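**Prommont Players Bring "The Gotum Ferry" to the Aryee Hall Stage**

March 3, 2022 - I've been putting on shows in Prommont for a good long while now, and I don't think I've ever been this excited to send out a press release! Our spring musical, The Gotum Ferry, opens at Aryee Hall on March 28, and tickets are on sale as of this morning.

If you don't know the story, it's a big silly comedy about a ferry captain who keeps promising to retire and a town that keeps throwing him goodbye parties (the party in Act 2 is my favorite, and the cake song has been stuck in my head for weeks). The music is live, the band is loud, and the whole thing runs about two hours with an intermission. 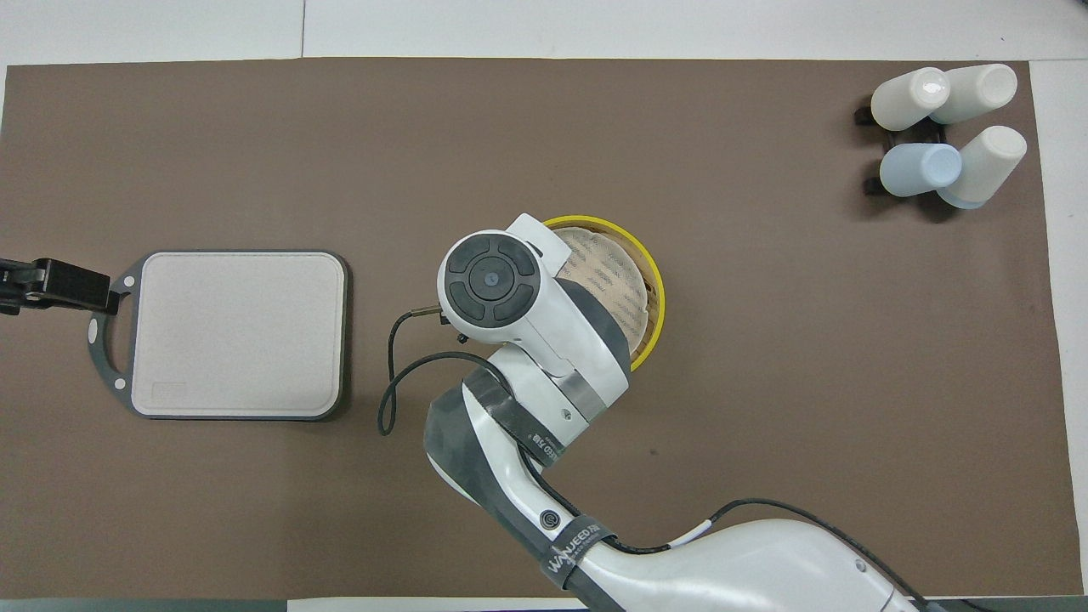
Aryee Hall has 262 seats, and last spring we sold out opening night early, so please don't wait if you've got your heart set on it. Every ticket is the same price and you can sit wherever you like. Doors open half an hour before curtain - come early if you want the front rows, or if you just want first pick at the bake sale table in the lobby.

Money from this show goes to the Prommont school music program, same as always. Last year's musical paid for new music stands and a whole lot of reeds, and this time we're hoping to fix up the practice room piano, which has needed it for longer than I'd like to say.

A big thank you to Setex, our sponsor for the second year running, for covering the hall rental and printing our programs.

Tickets are at the Aryee Hall box office, or at the door if there are any left. Kids are welcome (there's one loud foghorn near the end, so hold on to the little ones!). Reporters who'd like to sit in on a rehearsal can leave a message for me at the box office and I'll call you back.

- The director, Prommont Players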